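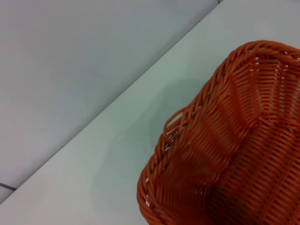
Orange woven basket with a braided rim.

How to Wash and Dry Salad Greens So They Last All Week

Apr 2, 2024

I get a little too excited when the April greens come in. The stall I go to, Majali, starts piling up butter lettuce, baby spinach and arugula, and I come home with far more than two people can eat before it goes slimy. Or that's how it used to go! Since I started washing and drying everything the day I buy it, a big bag keeps for most of a week, and I eat a lot more salad.

What you need

A big bowl, the biggest you own
A colander or a salad spinner
Two clean dish towels (thin cotton is better than terry, which leaves lint)
A container with a lid, at least 4 quarts
Paper towels

My spinner is an old Provis with a pull cord and I love it, but I went years without one and the towel method further down works fine.

Step 1. Sort first

Tip the greens out onto the counter and pick through them. Pull anything yellow, bruised or already going soft. One bad spinach leaf will take its neighbors down with it, so be picky. For head lettuce, cut off the root end and separate the leaves, but leave them whole. Torn edges brown fast, and you can tear them when you make the salad.

Step 2. Soak

Fill the bowl with cold tap water, drop in the greens and swish them with your hands for a few seconds. Then walk away for five minutes. The grit sinks while the leaves float, and limp leaves perk up too — I still find this very satisfying to watch. If they came home really sad from a warm car, add a handful of ice and give them fifteen minutes.

Step 3. Lift, don't pour

Lift the greens out with your hands or a slotted spoon and put them in the colander. If you dump the whole bowl through the colander you pour the dirt right back over the leaves (I did this for years and wondered why my salads crunched). Rinse the bowl and feel the bottom. If there's sand, soak again. Spinach and leeks usually want two rounds, bagged arugula only one.

Step 4. Dry them, then dry them again

Most people stop too soon at this part. With a spinner, fill it halfway at most, spin, pour off the water, fluff the leaves and spin again. I keep going until no more water collects in the bottom.

With towels, lay one flat, spread the greens over it in a single layer, put the second towel on top and roll the whole thing up loosely like a sleeping bag. Press gently along the roll. Unroll it and let the leaves sit out for ten minutes before you pack them.

Step 5. Pack

Line the container with a folded paper towel, add the greens without squashing them, lay another paper towel on top and close the lid. I use the tall Kistadeo box, but any roomy container will do. It goes on the middle shelf of the fridge, well away from the back wall where things freeze.

Check the paper towels every couple of days and swap them if they feel wet.

How long things keep

Romaine and other sturdy lettuce: seven to ten days
Butter lettuce: five or six days
Baby spinach: five days
Arugula: four days, sometimes five
Soft herbs like cilantro and parsley: a week, and they like the same treatment!

A few extra notes

Keep greens away from apples and ripe pears, which give off a gas that turns the leaves brown and spotty.

Prewashed bags don't need washing again. Just move the leaves to a lined box and they'll hold up much better than they do in the bag.

Don't dress anything you plan to keep. If I'm packing lunch, the dressing rides along in a little jar.

The soaking water can go on your houseplants once it's at room temperature. Mine get it twice a week and the fern is huge.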